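Soup swap news, and a very big pot of caldo verde

What a month! When Binta Garba first suggested we trade soup recipes by mail, I figured we'd get a handful of cards and a couple of bean soups. The tally as of 2020-05-17 is 324 recipes, and they keep coming. My dining table has disappeared under index cards and I couldn't be happier about it.

A few that I've cooked myself and loved:

Silvana Conceição's caldo verde. Potatoes, onion, a good glug of olive oil, and kale cut so thin it looks like grass clippings (her words, and she's right). She adds the greens for the last few minutes only. I made a double batch and we ate it for lunch three days running.

Jamila Kodikara's red lentil soup with coconut milk. She fries the mustard seeds and curry leaves separately and pours them over at the table, still crackling. If you can't find curry leaves, she says leave them out and don't swap in bay. I tried it both ways and it's wonderful either way – but oh, the leaves!

Genivaldo Frota's black bean soup with orange. He puts in a whole strip of peel and fishes it out before serving. Mine stayed in too long and came out a bit bitter, so set a timer for ten minutes and take it out then.

Several of you wrote to ask about freezing. Lentil and bean soups freeze beautifully. Potato soups go grainy, though a quick whirl with a stick blender brings them most of the way back. Leave an inch of room at the top of the jar, and please let it cool first. I lost two good jars in November by being impatient.

There's also been a lively back-and-forth over stock cubes. Iolanda Leite uses them and says so proudly. I save onion ends and carrot peels in a bag in the freezer and boil them up when the bag is full, but I've got cubes in the cupboard too and I use them on busy nights. 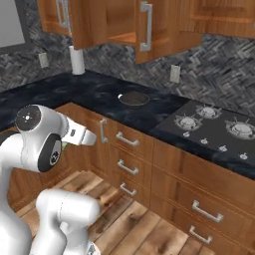

Next up: bread to go with it

For the next round we're trading breads, flatbreads and rolls, anything you'd dunk. Yeast is still hard to find around here, so soda breads and cornbreads are extra welcome! Write the recipe on one side of a card, put your name on the back, and tell us which soup you'd eat it with. Binta is already testing a skillet cornbread and has promised me the first slice.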